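How to Clean a Two-Slice Toaster and Get an Even Slice Out of It

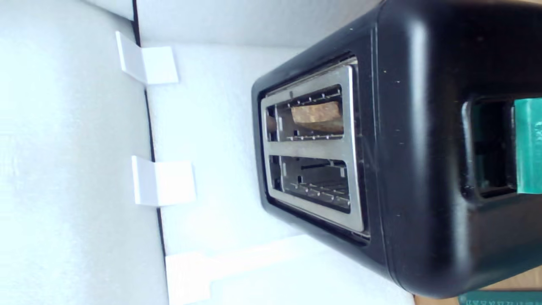
Black two-slice toaster with a steel top. One slice toasted, the other slot empty.

Most toasters that smell burnt are only full of crumbs. Cleaning one takes ten minutes and you don't need any special products.

What you need
A soft pastry brush
A damp cloth and a dry cloth
White vinegar
Newspaper or an old tray

1. Unplug the toaster and let it cool completely. Don't skip this even if you last used it at breakfast.

2. Pull out the crumb tray, if yours has one. Empty it, wash it in dish soap and dry it well. Older models may have a hinged door underneath instead.

3. Turn the toaster over on the newspaper and tap the sides. Don't shake it hard. The wire guides inside the slots bend easily, and a bent guide will hold the bread against the heat.

4. Brush along both edges of each slot. Crumbs catch on the small metal teeth there. Never use a knife or fork.

5. Wipe the steel top with a cloth dampened with vinegar, then buff it dry. Glossy black plastic shows streaks, so use plain water on the body and dry it right away.

6. Put the tray back, plug in and run one empty cycle on low.

Toasting one slice
Some toasters mark one slot for single slices. If yours doesn't, use either one and start a setting lower than usual. Sandwich bread should come out golden brown. A few darker specks are fine. If one face is much paler, turn the slice around for the last half minute.

I clean mine once a month, more often when we're eating seeded bread.

Updated May 11, 2026 by Harpreet Lapointe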